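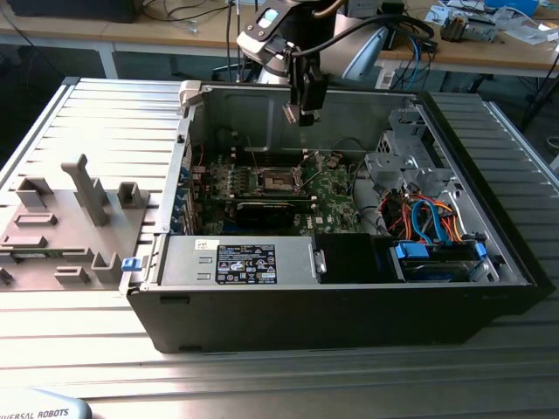
Progress report to the Wondance Fund: Flambridge Computer Reuse Project, period ending December

1. Summary

The project received 123 desktop computers during the period, the greater part of them from the Huretti offices following their move. Of these, 100 have been opened, inspected and entered in the stock register. The remainder are in storage and will be inspected in the next period.

2. Work on the bench

Each machine is laid on its side with the cover off, and the contents of the case are recorded before any part is reused. The Dell tower on the aluminium table is entered as incomplete: the processor socket is empty, with its lever raised, and there are no modules in the memory slots. The power supply, one expansion card and a hard drive in blue carrier rails are in place. It will be held for parts unless a matching processor and memory can be found in stock.

Hard drives are wiped or destroyed under the procedure agreed with the Fund. No machine leaves Flambridge before its drive record has been signed.

3. Expenditure

Spending on tools, storage trays and replacement memory came to £1,443, which is within the approved budget. A further order for memory has been placed with Gunnlaugsson and will be charged to the next period.

4. Matters outstanding

Storage remains tight. Two shelving bays have been requested from the building manager and a decision is awaited. The register does not yet show which towers share the same type of board, and this column will be added before sorting resumes.

The bench is open to visitors from the Fund on Friday mornings by arrangement with the project office.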